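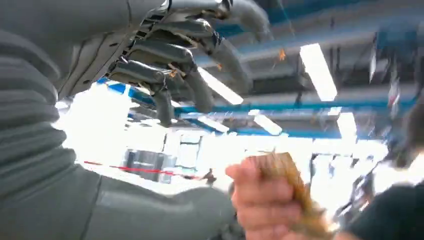
Lutz Kröger

Posted in October

Soft, stringy things are my favorite objects to teach with. A block tells you very little about how good your demonstrations are, but a tuft of fibers has no fixed shape, it gives way when a finger touches it, and a person is holding the other end. If you can show a robot hand how to take that gently out of somebody's fist, you'll have a great time with nearly everything else!

I'm going to assume you already have an arm with a jointed hand, a camera at the wrist, and some way of driving both from a distance. I use the Postero glove for the fingers and record in Floleo. Any glove and any recorder that keep the pictures and the joint angles on one clock will do.

Before you start

You need two people. One wears the glove (the operator) and one holds the tuft (the holder). Agree on a stop word and say it out loud a few times. Put the stop button within reach of the holder, who is the one standing near the arm. Set the finger force limit low, then lower than that, and check it on your own finger before you check it on anyone else's. Long hair tied back, no lanyards, no loose sleeves.

Tie the strands together at one end with a bit of thread. The holder closes a fist over the tied end and lets the rest fan out. A loose fist is what you want here, the kind you'd use to carry a paintbrush. If the holder squeezes, the operator ends up teaching the robot to yank.

Step 1. Pose the arm by hand

Put the arm in its free-moving mode and push it into the starting pose yourself. I like the hand high, fingers curled down toward the place where the tuft will be, so the approach is mostly a drop and a close. Save the pose. Now look at the wrist camera view with the holder in place. You should be able to see the fingertips and the tuft together. The ceiling lights and windows will probably be in there as well, and if the picture is washed out, lock the exposure on the strands and leave it locked. Auto exposure changed halfway through one of my early sets and I threw the whole thing away.

Step 2. Match the glove

Open your hand flat, then make a relaxed fist, then pinch thumb to each finger in turn. Watch the robot's fingers and not your own. If one of them lags or stops short, redo that finger now. It takes a minute, and you'll be so glad later.

Step 3. Dry run

Run the whole motion with the recorder off. Operator drops the hand, stops just above the strands, closes, waits, lifts. The holder lets go during the wait. Swap roles once so both of you know what the other job feels like. I can't recommend this enough, I drove much more softly after I'd been the one standing under the hand.

Step 4. Record

Press record, count to two, then move. Keep these habits:

Come down slowly for the last stretch. Slow looks dull on the screen and works beautifully in the data.

Let the fingers touch the strands before you close them. Pause there.

Close, then wait for the holder to open up. The holder shouldn't help by pushing the tuft into the palm.

Lift straight up, hold still, stop recording.

If you fumble and recover, keep it! Recoveries are gold. If you fumble and give up, delete it on the spot while you still remember which one it was.

Step 5. Change things

Move the holder's fist a little every few takes: higher, lower, turned, farther to one side. Fan the strands out, then bunch them. Switch hands. Let the holder drift slowly while the operator follows. My set for the Brisero project ended at 115 good takes, and the ones with a moving fist did the most for it.

Step 6. Look through the takes

Play them back at double speed with the finger angles plotted underneath. You're looking for a clear dip in the angles where the hand closes, and a flat part while it waits. Takes with no flat part usually mean the operator got impatient. Also check for blur. Hands this close to the lens will smear a bit when they move, and a little of that is fine, but if you can't find the tuft for the whole approach then the robot won't either. One of my longer takes ran to 1,311 frames and I kept only the second half.

Trim, label with the holder's side (left or right), and back it up before you take the glove off. Then try the same routine with yarn, it's a lovely next step and it sheds a lot less.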